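笔记本第三册，绳结与线
2020年2月9日，星期日

工作间很安静，暖气开得小，手指有一点僵。先把上次没写完的补上，然后写今天的试验。

上次的问题是这样：同一种线，同一种结，有时候拉到线断，结还在；有时候力还很小，结已经滑开了。我以前以为是我的手不稳定。这个解释太方便，我不喜欢它。所以今天把线分成两组，一组原样，一组先在湿布里放一夜，其他的条件尽量不改。

材料
线A：Filano的编织线，白色，没有涂层。轴上写的批号已经磨掉一半，我用铅笔在轴的底面补写了。
线B：Lanz的单股线，比较硬，有"记忆"，就是说从轴上拿下来以后还想保持圆圈的形状。这种记忆在打结的时候很讨厌。
每段剪45厘米。剪短了手不好拿，剪长了浪费，上一册里我试过别的长度，不再重复。
拉力架还是原来的那台Wosuvik，夹头换过橡皮。旧橡皮已经发亮，夹不紧线，我怀疑上一次有几个"滑开"的结果其实是夹头在滑。所以上一次的表我画了一条斜线，不算数，但是没有撕掉。

打结的方法
平结，也叫方结：第一次右压左，第二次左压右。如果两次方向一样，就变成"祖母结"，看起来很像，但是两条尾巴会横着出来，和主线成十字。方结的尾巴和主线是平行的。我每次打完都看尾巴，不看结的中心，这样比较快，也比较少出错。
外科结：第一次多绕一圈，第二次和方结一样。多出来的一圈增加摩擦，所以第一次拉紧以后，手放松一下，线不会马上退回去。

关于第一次拉紧，我想多写几句。很多书写"均匀用力"，但是没有写向哪里用力。我的经验是两只手要在同一个平面里，向相反的方向，贴着下面的东西拉。如果一只手抬高，一条线就变直，另一条线绕着它走，方结就翻成两个半结，可以像珠子一样在直线上滑动。这个翻转非常小，有时候只听见一个很轻的声音。以前我滑开的那些结，我相信大部分是这样来的。

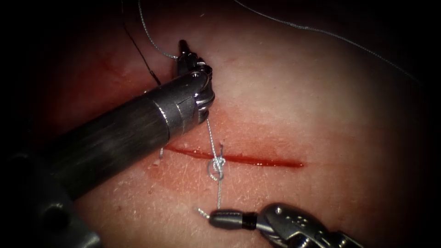

图一　垫面上的红色直切口，靠左有线结。

结放在什么上面打，也会影响结果。在硬的木棒上，第一圈拉到底就是到底了，手能感觉到一个明确的"停"。在软的东西上没有这个停，线一直陷下去，人就一直拉，结果太紧。做皮革的人、做书的人、学缝合的人，我想都认识这个问题，只是用的词不一样。装订课上的说法是"线要躺着，不要咬纸"，我觉得说得很好，抄在这里。

今天的步骤
一、线A，干，木棒，方结。
二、线A，湿，木棒，方结。
三、线B，干，木棒，方结。
四、线B，干，木棒，外科结。
本来还要做线B的湿组，但是湿布不够大，线从布里翘出来，一半湿一半干，这样的数据没有意义。下次用有盖的盒子。

结果
线A干的一组最好，结一个也没有滑，都是线断，断的位置总是在结的入口，就是主线刚刚进入结的那个地方。这和书上一样，线在那里弯得最急。
线A湿的一组让我意外。我原来猜湿的会更滑，可是手上的感觉相反，线变得有一点涩，第一圈很听话。但是拉的时候，结慢慢变小，尾巴变短，最后有几个从尾巴那边跑掉了。所以打结的时候涩，受力的时候又不够涩。这两件事我现在还不能放在一句话里解释。也许水让编织线变软，结在受力时重新排列，尾巴就被吃进去了。我把这个"也许"用红笔圈起来，提醒自己它没有证据。
线B方结很差，和预料的一样。它的记忆帮它打开自己。有一个结我放在桌上，去倒茶，回来的时候已经松了一半，没有人碰它。
线B外科结比较好，但是结很大，而且不对称，一边鼓出来。如果用在书脊里面，纸会有一个包。

一共拉了88次，其中14次要作废：夹头偏了，或者我在打结时已经看出是祖母结，但是手已经把它放到架子上了。作废的也写在表里，旁边打叉。

关于尾巴的长度
我以前把尾巴剪得很短，觉得干净。现在看，对湿的线这是不对的，因为结收紧时尾巴要付出一段长度。尾巴短，就没有东西可以付。今天我没有把尾巴长度当作变量，只是用眼睛看，都留得差不多长，这是今天试验的一个弱点。下次要用尺子，并且在尾巴上用墨水点一个点，拉完以后看点移动了多少。墨水要先试，普通的墨水在湿线上会散开。

关于蜡
Vuvmont的蜡块还剩一小半。我给两段线A上了蜡，不算在表里，只是好奇。上蜡以后结很整齐，颜色变黄，手指也变黄。做书的线一般要上蜡，我以前以为是为了让线穿纸的时候顺，现在想，蜡也可能像很弱的胶，把结固定住。如果是这样，冷的时候和热的时候应该有区别。可以在五月再做一次，那时候工作间不用开暖气，和今天的记录放在一起比较。

小事
剪刀要磨了。剪线A的时候线头散成小刷子，穿针很难，我用指甲掐了半天。
Filano的线轴标着400米，剩下的还够用很久，暂时不买。Lanz的线我不想再买了，除非找到一种方法去掉它的记忆。有一个做法是用手慢慢拉直，停一会儿再放开。我试了一段，圆圈变大了，但是没有消失。
架子的螺丝每拉一轮都会松一点，开始前和中间都要检查。我在架子旁边贴了一张纸条，请用架子的同事也这样做。
词汇：我一直把"打结"和"系结"混着用。查了词典，两个都可以，但是在这个本子里以后统一写"打结"。"尾巴"也许应该写"线尾"，更正式，可是"尾巴"我写习惯了，先不改。

下次要做
有盖的盒子，线B的湿组。
尾巴量长度，点墨水，先试墨水。
软的底垫上重做方结和外科结，和木棒比较。软垫要固定好四边，不然它跟着线一起走。
把湿线A滑开的那几个结留下来，不要扔，放在纸袋里，等干了以后用放大镜看。纸袋已经写好字，在左边的抽屉。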